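The Long, Slow Untangling of Erilthorpe's Wiring Closet

Every old building has a room that people lower their voices to talk about. In the Erilthorpe building it was the network closet on the second floor, a narrow space behind the copy room where, over a good many years, every phone company, alarm installer and well-meaning office manager had left a little something behind. You opened the door and the cables more or less leaned out to greet you.

I spent a good part of last fall there, watching a small crew take the whole thing apart and put it back together, and I came away fonder of cable than I ever expected to be (my family will confirm this, with some weariness). It's a humble subject. Still, if your office network drops out whenever it feels like it, or if you've ever followed a blue wire up a wall and lost it forever in the ceiling, I think you may find some comfort in how the folks at Erilthorpe went about it.

Start with what was on the wall

The building had 200 network jacks, which sounds like plenty until you learn that only 95 of them led anywhere useful. The rest ended in coils above the ceiling tiles, or in a gray panel whose labels had faded to the color of weak tea. A few had labels that were perfectly readable and perfectly wrong, and those caused more trouble than all the blank ones put together.

So the crew began with a tone tester and a pad of paper. One person stands at the jack and sends a signal down the line, another stands in the closet with a probe and waits for the warble, and when they find each other they write it down. It's slow going. It took the better part of two weeks, mostly in the evenings, and there was a great deal of calling down the hallway. I remember thinking that this was surely the part everybody would want to skip, and the crew chief told me that yes, everybody does, and that skipping it was how the closet got that way in the first place.

Choosing the rack

The old equipment had been screwed to a sheet of plywood, and when the plywood filled up somebody had added a shelf, and when the shelf filled up somebody had used the floor. The new plan called for one proper rack, and there was a friendly argument over which. The Laker was the cheaper of the two, an open frame with two posts, light enough to carry up the stairs without much grumbling. The Besson had four posts, doors and a deeper body, and it cost a fair bit more.

In the end they went with the Besson. The deciding point was depth. Two of the new switches were long ones, and hanging a heavy piece of gear by its front ears from a two-post frame makes some installers nervous, myself now included. If your closet only needs to hold patch panels and a small switch, though, I'd say the Laker would have done very nicely, and you could put the savings toward better cable.

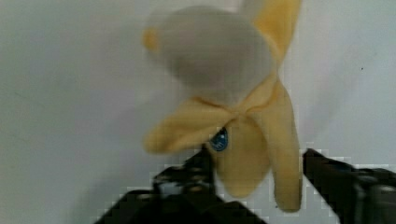
A word about patch cords

I had always bought patch cords by grabbing whatever was long enough. Too long never struck me as a problem! But a cord with three extra feet in it has to put those three feet somewhere, and once you have a few dozen cords doing the same thing you've got a curtain hanging in front of your equipment, and you can't read a single port number through it.

The crew measured each run and used short cords wherever a switch sat right beside its panel. They chose Jusia cords, a slimmer sort than the old ones, with a clip that doesn't snag when you pull it back through a bundle. Anyone who has snapped the little plastic tab off a connector at the worst possible moment will know why I mention it. They also settled on colors: blue for desks, yellow for phones, green for the wireless access points, and red for anything that would bring an angry call if it were unplugged. The list of colors is taped inside the rack door, where a stranger would find it.

Bundles were held with soft hook-and-loop straps instead of plastic ties. A plastic tie pulled too tight can pinch a cable and spoil its performance, and it has to be snipped off every time you add a line. The straps just open up again, and you can reuse them until they get linty.

The weekend of the switch

The changeover itself was in October. The old switches went off after supper, the new ones came up a little before midnight, and then came the testing, jack by jack, with the list that had taken so long to make. There were 13 failures. Most were connectors that needed redoing, and a couple were lines that had been damaged somewhere inside a wall and were simply retired, with a blank cover put over the jack.

Heat was the one surprise. With the door shut and everything running, the closet grew stuffy in a hurry, and a vent that looked fine from the inside had been painted over on the other side. A new grille and a quiet fan took care of it. I'd suggest checking yours before you spend a dime on equipment, and from both sides of the wall.

Keeping it that way

I stopped by again this winter, half expecting to find the curtain growing back. There was one stray cord, a white one, draped across the front with a paper tag on it that said "temporary." The office manager saw me looking and went a bit pink. She says it will be gone by the end of the month.

Otherwise the closet looked just as the crew had left it. The notebook hangs from a hook beside the rack, and whoever moves a cable writes down the date, the port and the reason. It takes less than 60 seconds. The most recent entry was for a printer that had moved from one side of the hallway to the other, and whoever wrote it had added, in very small letters, that the printer still jams.

March 2, 2019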